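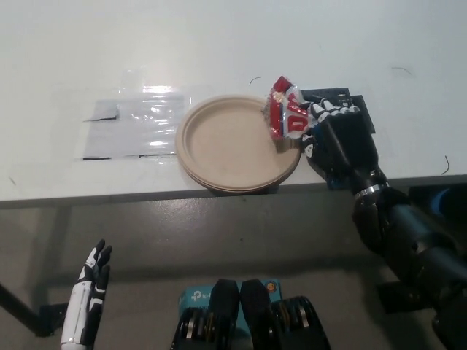 Trovstead Round Plates, pack of 200

We started selling these plates the summer our own village fête ran out of crockery, and they have been one of our steadiest lines ever since. They're the plain tan sort with a raised rim, the kind that keeps a spoonful of beans away from your sleeve, and they suit a wedding buffet every bit as well as a church hall lunch or a birthday in the garden.

The rim is the bit people write to us about (we do love a letter!). It gives you something to hold when you're standing up and chatting with a glass in the other hand, and it stops a runny coleslaw from wandering off. They'll take a good helping of hot food too, though for a proper stew with lots of gravy we'd point you towards the Poledeo bowls, which are deeper and come in the same colour.

Pack size: 200 plates
Colour: natural tan
Shape: round, raised rim
Product code: 1360-T
Goes with: Poledeo bowls, Cisumeo napkins, Teixeira wooden forks

Please keep them somewhere dry, in the sleeve they arrive in, and only open what you need for the day. A cupboard indoors is lovely, a damp shed much less so. They aren't meant for the oven, and we'd rather you didn't wash them and use them again, tempting as it is when you've got a few left over that only held a biscuit.

Catering for a big do? Drop us a line with your numbers before you order and we'll happily work out how many packs you want, allowing for pudding and for those who come back for seconds. Part packs can't be returned once the sleeve has been opened, but full ones can come back to us within the month.

Page last updated June 24, 2020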